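Monthly Inspection Checklist: Storage and Work Hall, Curkberg
Checked by: Thérèse MacDonald
Date of check: Friday, November 4, 2022
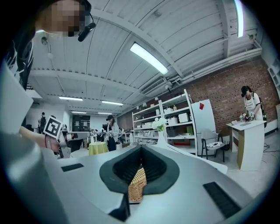 Hall, ceiling with light panel and beams.

Marks used: OK / Attention / Not OK. Comments are written by me after the walk, so please excuse if the order is not always the same as the order of the rooms.

1. Exits and walking ways

1.1 Main exit door opens fully from inside. OK
1.2 Side exit to the Ollell yard opens fully. Attention
Comment: The door opens, but one must push with the shoulder. The lower hinge is dry. I put oil on it, and it is a little better. Please try it again next week.
1.3 Walking way between the shelves is at least 900 mm wide. Not OK
Comment: At the third shelf I measured 600 mm. Two flat boxes from the Dhillon delivery were leaning there. I moved one of them, the other is too heavy for me alone.
1.4 Exit signs are lit and can be read from the back wall. OK

2. Lighting

2.1 All ceiling lights in the hall work. OK
2.2 No flickering after five minutes. OK
Comment: In May we had a flickering in the store room. It did not come back after the starter was changed.
2.3 Light at the work tables is at least 500 lux. OK
Comment: Measured at each table with the small meter. The battery of the meter is weak, please order a new one.
2.4 Emergency lighting test. Attention
Comment: The lamp over the side exit came on later than the others. I have written to Hilludum and asked for a visit.

3. Fire safety

3.1 Extinguishers hang in their places and the pin is in. OK
3.2 Pressure needle in the green part. OK
3.3 Nothing stands in front of the extinguishers. Not OK
Comment: A coat stand was again in front of the one by the kitchen. I have put it near the lockers and would be thankful if it can stay there.
3.4 Call points tested. Not done this month
Comment: The alarm company must be informed before the test and I could not reach them on the telephone.

4. Shelves and storage

4.1 Load label is on each shelf. Attention
Comment: Shelf 8 has lost its label. The load is written in the old folder, but a folder does not help the person who is loading.
4.2 Heavy goods are stored low. OK
4.3 Shelves are fixed to the wall. OK
4.4 Step ladder has all its feet. OK
Comment: One rubber foot is worn on one side. Still safe in my opinion, I will look again.

5. Electricity

5.1 Cables and plugs without damage. OK
5.2 No extension lead is plugged into another one. Not OK
Comment: Found behind the kettle. I have separated them. The kettle now stands on the other side of the sink, this is not a mistake.

6. First aid

6.1 Box is complete. Attention
Comment: Small plasters are nearly finished, and the eye wash must be replaced before the end of the year.
6.2 Accident book is in its place. OK

To be done before the next check: heavy box at the third shelf, label for shelf 8, emergency lamp, call points, plasters and eye wash. Please write your initials beside the point when it is finished, and leave the sheet on the board by the office.

Signed: T. MacDonald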